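How to Pack Away Winter Clothes in a Small Apartment 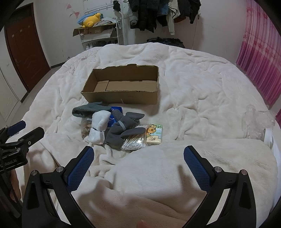 Winter clothing takes up more closet space than anything else you own, and for half the year you don't touch it. Packing it away takes one afternoon if you do the laundry ahead of time. The best place to work is the bed, where you can spread everything out and see what you have. Start with the small things, like gloves and socks, and put them in an open cardboard box with a flat piece of cardboard in the bottom. Torn edges along the top of a box don't matter for this. Coats and sweaters come later and need more care.

When to do it

I wait until the nights have stopped freezing. Where I live, in the Cleltside area, that means April. If you pack in February during a warm week you will be digging through boxes again by March. Leave out one medium jacket and one pair of gloves no matter what month it is.

Wash everything first

Moths go for sweat, skin oil and food more than for clean wool. Anything that has been worn even once since its last wash should be washed again. Check the tags. Most sweaters can go through a cold gentle cycle in a mesh bag, then dry flat on a towel. Down coats need a front loader and a low dryer, and they take much longer than you expect. Mine took three full cycles last year. Feel for lumps in the lining, and if you find any, run it again.

Let everything sit out overnight after drying. Cloth that feels dry at the surface can still hold water in the seams, and a closed bin will turn that into mildew.

Sort into groups

Sort by how you will need things in the fall, not by who wears them or what they're made of. My groups are:

Early fall: light sweaters, thin gloves, rain shell
Deep winter: heavy coat, thermals, thick socks
Snow only: snow pants, boots, face covering

Pack the snow group first and put it at the very back. The early fall group goes in last, in front.

Fold or hang

Knits should be folded. On a hanger they stretch at the shoulders and don't recover. Coats with structure, such as wool dress coats, should hang in a cotton garment bag. Don't leave them in the plastic from the cleaner. Down can be folded loosely but should not be squeezed flat in a vacuum bag for months, or it loses loft.

Containers

Cardboard is fine for sorting and for a dry closet shelf. For under the bed or anywhere near an outside wall, use a plastic bin with a lid. I have two of the Plurnitwood low bins, which fit under my frame with nothing to spare. Measure the gap at the side rail and at the center support, as they are often different.

Cedar blocks help a little if they are fresh. Sand them lightly each year to bring the smell back.

Labels

Write on the short end of the container, the part you will see when it's on the shelf. List the contents by group and put the month you packed it. Tape a copy of the list inside the closet door.

Check on things once in midsummer. Open each bin, smell it, and leave the lid off for 90 minutes if the air inside is stale.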